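Bike stuff at home, quick tips

Typing this between rides so excuse the mess. These are things we do in the garage and at the kitchen sink to keep the bikes going. Mostly road and gravel bikes, works for kids' bikes too.

Chain first. Wipe it after every ride, old T-shirt, backpedal, done. Lube only when it squeaks or looks dry. One drop per link, let it sit overnight, wipe again in the morning. Everybody skips the second wipe and then wonders why their calf is black.

Black calf: dish soap and a spoon of sugar, rub it in dry, then rinse. Same for hands. For socks, dish soap straight on the stain before it goes in the wash. Don't put them in the dryer until the mark is gone, heat sets it.

Water bottles. Smell funky? Baking soda, warm water, leave it 4 hours, shake, rinse. Take the valve apart if it comes apart. If you see black specks in the valve and they won't brush out, toss the bottle. Store them with the caps off. Caps on = stink.

Tires. Check pressure before you leave, not at the end of the driveway. I run 80 on the road bike and write it on a piece of masking tape on the pump so I quit asking myself. Gravel bike gets its own tape. The number on the sidewall is a max, go lower if your a light rider or the road is rough.

Small things by the door. Keys, gloves, lights, tire levers, whatever gets left behind. Give it all one home, something open so you can see in. Ours used to be a drawer and I lost 2 good multi tools in there.
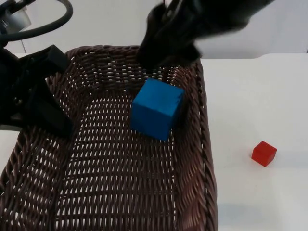 Woven basket, open top, easy to see what's in it.

Grit falls through an open weave so put a tray or a sheet of newspaper under it. Shake out once a month or so. Don't drop wet gloves on top of everything, hang those.

Helmet pads. Pull them out, sink, a little shampoo, squeeze, air dry on a towel. No machine. Take a phone picture before you pull them so you know which piece goes where. Straps you can scrub with an old toothbrush while they're still on the helmet.

Shorts. Inside out, cold, no fabric softener. Hang them up. If they still smell, soak in one part white vinegar to 4 parts water before the next wash.

Mud. Let it dry on the frame if you've got time, most of it brushes off. If you can't wait, garden hose on low, never blast the hubs or the bottom bracket. Bounce the bike a couple times, towel, then lube the chain.

Patch kit. Open it in October when you put the fenders on and check the glue. An opened tube dries up even with the cap tight. I keep 3 glueless patches taped inside the saddle bag for backup, plus a folded dollar bill for a torn sidewall. Bill goes between tube and tire, gets you home slow.

Route cards. If your phone dies alot like mine, write the turns on an index card, cover both sides with packing tape, clip it to the cable with a clothespin. Did the whole Lemollow to Gedthorpe loop that way, rain and all, card was still readable.

Squeaky saddle? Tiny bit of grease on the rails where the clamp holds them. Not on the post if it's carbon, that takes carbon paste.

More when I get to it. Still need to write up the brake pads.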